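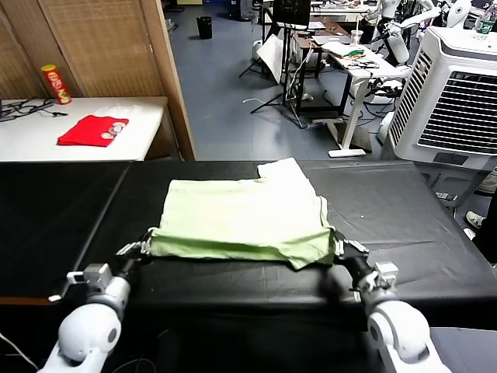
COMMUNITY | Clothing and textiles

Tultstead clothes exchange asks for folded donations

12 shares · 3 comments

The clothes exchange in Tultstead will open again in January, and the organisers are asking residents to bring their T-shirts and other tops already folded, if they have the time.

In the last exchange, 1,000 pieces of clothing were brought in, and the sorting took much longer than was planned. Many of them came pressed together in bags and had to be folded again before they could go on the shelves.

"A folded shirt is easy to read," said Hòa Chu, who started the exchange under the name Gendia. "I see the size and I see the colour. When it is in a ball I must open it every time."

The method is simple. The shirt is put on a flat table, the sleeves go to the inside, and the hem is brought up towards the neck until the shape is close to a rectangle. A sleeve corner that comes out at the top can be tucked in at the end. In the picture the garment, likely a T-shirt, is pale green and its hem is lifted a little.

Tuấn Cao, who will look after the tables, said that around 80 households from Tultstead and Uvdale have given their names until now. Each household can bring up to 38 pieces. Shoes and bedding are not accepted this time.

Clothes should be clean and without holes. Children's sizes are needed most, especially for winter. Doors open at 2 pm, and entrance is free. People who have nothing to give are also welcome to come and choose.

Contact the newsdesk | © Tultstead community pages | Back to top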